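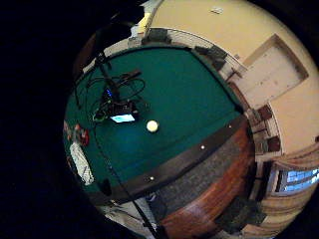 Ustach cue chalk, review after one winter

I play pool two evenings in a week, and I am not a strong player, so please read my opinion with this in mind. I bought the Ustach chalk in September because my old chalk made blue fingers, blue pockets and one blue shirt. The seller offers it in a small tin with 2 cubes. I paid for two tins, one for me and one for my brother-in-law, who then decided that he prefers his own.

First, the chalk itself. It is harder than the cheap cubes in the club, and finer when you rub it between the fingers. On the first day I thought that it was defective, as almost nothing came on the tip. The cube has a kind of skin from the factory. You must break this skin a little with a piece of sandpaper, and after this it goes on well. The paper in the tin does not mention it. I would like the producer to write one sentence there.

I use a medium tip, thirteen millimeters, on a cue made by Bunov. With the old chalk I put it on before every shot, and I still miscued when I tried low left spin. With Ustach I put it on before every second shot, sometimes every third. I still miscue, but less, and mostly when my bridge hand is lazy. Draw shots over a long distance are where I feel the biggest difference. Follow shots feel the same to me as before.

The second point is dirt. It leaves less powder on the cloth, this is true, but "no residue," as the tin says, is too much of a promise. After a long evening I see small marks on the cue ball and I wipe it with a dry towel. My hands stay clean, more or less. The color is a gray blue and on a green cloth it is more visible than I expected, so if you play on green, maybe take the green version, if your shop has it. Mine did not.

Delia Barbu, who plays in the same club and is much better than me, tried my cube for a month. She says it is good in dry weather, but when the room is humid it becomes slippery on her hard tip. She went back to Nuchit, which costs half the price and makes double the dust. I tried her Nuchit again for comparison. It grips from the first touch, I must admit, but I had to brush the table after.

I also had for a short time a cube from Erna. It was softer than both and it got a deep hole in the middle very fast, so I cannot recommend it for people who turn the cube like a drill, as I do.

About the price. One tin cost me 21 euros, and for chalk this is a lot. After the winter my first cube is worn down by less than a half, and the second one I did not open. If it continues like this, one tin is enough for me for a few years, unless I lose it. The lid of the tin closes well but it is difficult to open with one hand, so during the game I keep the cube in a magnetic holder on my belt. The cube is slightly bigger than the standard one and I had to sand two sides until it fit.

Good: clean hands, long life, good grip on low shots.
Less good: price, hard skin on a new cube, does not fit in every holder.

I give four stars from five. I will buy it again, in green if I find it.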